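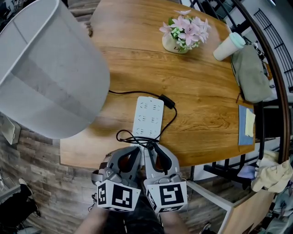
Two hand-held grippers with marker cubes, at the near edge of a cable handling table.

Grorwood G2 Hand-Held Gripper Pair
Item no. 2809
Sold by Jalard. Ships as one left and one right unit.

Overview

The Grorwood G2 is a pair of hand-held grippers for recording manual work that will later be used to teach robot arms. The operator holds one unit in each hand and does the task at normal speed. Each unit has a light gray plastic body, curved fingers with dark gray inner grip surfaces, and a printed marker cube fixed with small clips. The left and right cubes carry different patterns and must not be exchanged between the units.

On this page we also publish the working rules which we give to our customers. Many laboratories ask us for them before they order, so it is better that everybody can read them here. They were written together with the Delić training workshop and we revise them every September.

In the box

Left gripper with cube
Right gripper with cube
Four spare mounting clips
Spare grip surfaces, one set
Printed check card for the cubes
Rule sheet for the wall, in English

Working rules for table tasks

1. Before the session

Clean the cubes with a dry cloth. Do not use alcohol, it makes the black print shiny and the marker is then read badly. Hold each cube next to the check card and compare the pattern. If a clip has play, change the clip. Do not repair it with tape.

Write down what is on the table. Personal things may stay there if the task plan allows it, but they should stay in the same place for the complete session. Papers and notes with names, addresses or passwords must be turned over or taken away.

2. Tasks with cables and power strips

Cable tasks are the most requested ones and also the ones where we see most mistakes, so we ask for special attention.

A power strip used as a task object must be disconnected from the wall for the whole session. It is not enough to switch it off. The person responsible for the session holds the plug in the hand and confirms this aloud, so it is also on the recording.

Use only strips and adapters with undamaged insulation. The G2 fingers are strong enough to mark a soft cable when the operator squeezes fully. After 100 recordings, replace the cable and note the change in the log.

Never pull a plug by its cord, also not for a faster recording. A robot will learn what the operator shows. If the cord becomes caught around the fingers, open both grippers, put them down on the table and free the cord by hand. Mark this recording as interrupted and start again from the beginning.

Liquids in open cups are not permitted on the table during cable tasks.

3. Operator

Closed shoes are required. The floor behind and beside the operator should be free for one step in each direction. A pause of 19 minutes is planned after each block, and the operator may ask for a pause at any other time without giving a reason.

4. After the session

Put the pair down with the cubes free, so that no weight lies on them. Log the number of interrupted recordings together with the good ones - we ask you not to delete them, they are useful for the safety review.

Compatibility

The G2 works with the Lorholm head mount and the Lorholm table stand. Cubes from the older G1 have another size and do not fit the clips.

Service

The grip surfaces are wearing parts and are not covered by the guarantee. We recommend to order a new set when the surface feels smooth to the fingertip. Clips are sold in bags of 100. Complete cubes are sold only in pairs, and the new check card is included.

For the rule sheet in other languages please write to the Jalard service desk and mention the item number.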